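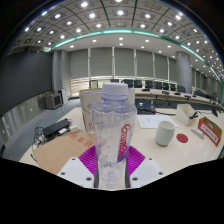

Clear plastic bottle with its white screw cap on.

FOR IMMEDIATE RELEASE
13/10/2018

Pargate households can leave caps on from March

Liltis takes over curbside bottle pickup, adds Skitard drop-off points

PARGATE – Big change for recycling in Pargate. Starting in March, plastic bottles go out with the cap screwed on. No more separate bag for caps. No more taking them off at the sink.

Liltis, the new collection contractor for the town and the villages out along Latuheru Road, signed the agreement this week. Contract runs 3 years, with an option for 2 more. Pickup days stay the same for every street.

"The cap question is the one we get on the phone all day long," said Meriem Abdel Hamid, operations manager at Liltis. "On or off, which bag, what about the ring. Leave it on. Leave the ring on too. Squash the bottle if you can, then put the cap back."

Under the old rules residents had to remove caps and save them up in a clear bag. Loose caps dropped through the screens at the sorting hall and ended up with the trash. The new line in the Latuheru hall grinds bottle and cap together and seperates the two plastics in a water tank afterward.

What goes in the blue bin from March:

Drink bottles, cap on
Shampoo and dish soap bottles, pumps taken out
Milk jugs, cap on
Labels can stay, no need to peel

Still not accepted: motor oil containers, plant pots, plastic bags, anything with food left inside. Quick rinse is fine. Bottles don't have to be dry.

Drop-off points

Apartment buildings without bins get their own service, called Skitard. It's a locked container with a round slot, emptied twice a week. First 6 containers go in before the March start, at the bus depot, both supermarket lots, the library, the sports hall and the Mill Lane parking lot. A total of 91 buildings are covered. Building managers will get a letter with the nearest location, plus a poster for the lobby.

Spyros Atanasov, head of public works for Pargate, said the town had asked for the drop-off points early in the talks.

"People on the upper floors kept telling us they had no place to put this stuff. Some drove it across town, most threw it out," Atanasov said. "We want them to have something within walking distance. If a container fills up too fast, call us and we'll move the schedule."

Fees don't change for the first year of the contract. Commercial accounts – restaurants, offices, schools – will be contacted seperately about bin sizes. Broken bins get replaced free, allow up to 2 weeks for delivery.

Old cap bags can be handed in at the public works counter until the end of March. After that, trash.

Press contact: Meriem Abdel Hamid, Liltis, Pargate office. Interviews by phone, mornings best. Container map available on request.

ENDS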